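I'm going to be a killjoy about snack tables for a few posts. Mute me now if you've just bought one of those clear stepped stands and you love it.

Everyone is suddenly selling "grab and go" setups. Offices, yoga studios, the lobby of my dentist. The pitch from Sukska, which rents the whole kit by the month, is that people take more when the food is on steps. Up to 104 percent more, says the flyer. More than what? The flyer doesn't say.

I asked. I got back a PDF with a bar chart and no numbers on the side of it. So I went and looked at a table for myself in Clandham, on a Tuesday, and I have thoughts.

First thought. The acrylic stand is a store fixture. It was made to sell you things at a register. When the snacks are free, or it's an honor jar, I don't see what the steps are doing for anyone except making it look like a store.
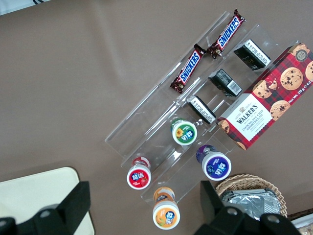
Candy bars are my main complaint. A step that shallow wants things that stand up. Small boxes stand up. A Snickers lies down, so you get two of them end to end taking up a whole level, and the level is then full. You could drop 20 of them in a bowl and be done.

And the wrapper ends up facing whichever way it was put down. With a Snickers it doesn't matter, we all know a Snickers. With something you've never had before it matters a lot, and then you have to pick it up and turn it over, and then you feel like you have to take it.

Little black boxes with a white label on the end: fine, they sit nicely. They also tell me nothing from three feet away. Is it mints? Is it tea? If the only words are in tiny print on the end of the box, the stand isn't displaying anything. It's storing it at an angle.

The big cookie box is the one I'd argue about longest. Walker's shortbread, the chocolate chip kind, tartan box, pictures of cookies all over it. Great cookies. Far too big for a step. It leans. Everything big leans on these stands, and a leaning box is a box that's going to slide the first time a sleeve catches it.

Open the box and put the cookies on a plate! I know, I know, crumbs and hands. But a sealed family-size box on a snack table is a decoration. Who is going to be the person who opens it? I have been to a lot of these things and I have never once wanted to be that person.

Someone replied to me last time saying the rental people at Tamuno solve this with "portion planning." I read the portion planning page. It says to plan your portions.

OK, what I do believe in: trays and baskets. Boring, cheap, you own them already. A tray with a rim holds boxes and it holds loose little packets, and when it gets low you can see that it's low. You can also pick the whole thing up and carry it to the kitchen. Try that with a loaded stand.

Wicker I go back and forth on. It looks warm, it keeps things from rolling away, and it's deep enough for awkward shapes. It also eats crumbs and you will never get them out. If you use it, line it. A dish towel is plenty.
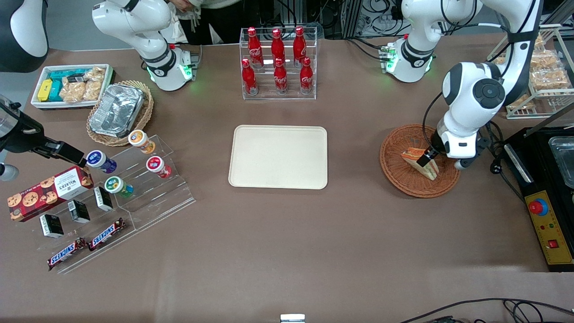
Sandwiches are where I stop being funny about this. Candy can sit out until September for all I care. A sandwich with filling in it has a clock on it, and a basket doesn't tell you when the clock started. Write the time on a piece of tape. Costs nothing. I have yet to see a rental kit that comes with tape.

Pale bread in a brown basket does look good, I'll give them that. It's the one spot on a table like this where I think "oh, lunch" instead of "oh, a gas station."

Foil containers, same deal as the black boxes. Shiny, shut, could be anything. I'm not lifting a lid in front of people to find out. Put a card by it. One word on the card will do.

Pastries in clear packets are the smart buy, and I say that as someone who thinks most packaged pastries taste like the packet. You can see what it is. You can take one. It doesn't need a step, it doesn't need a sign, it can pile up in half a tray and look perfectly okay.

Price, because somebody always asks. Sisuneo quoted a friend's office 1000 dollars for a year of stand, tray and "styling visits." Then 3000 if you want them to restock it too. That's before a single candy bar, as far as I could tell from the quote.

What would change my mind: a table with the stand and the same table without it, same food, same room, a week each, and somebody writing down what's gone at 5 p.m. It isn't hard. The fact that three companies sell this and none of them will show me that makes me grumpy.

Until then — bowl, tray, basket with a towel in it, tape on the sandwiches. Replies are open if you rent one of these and want to yell at me.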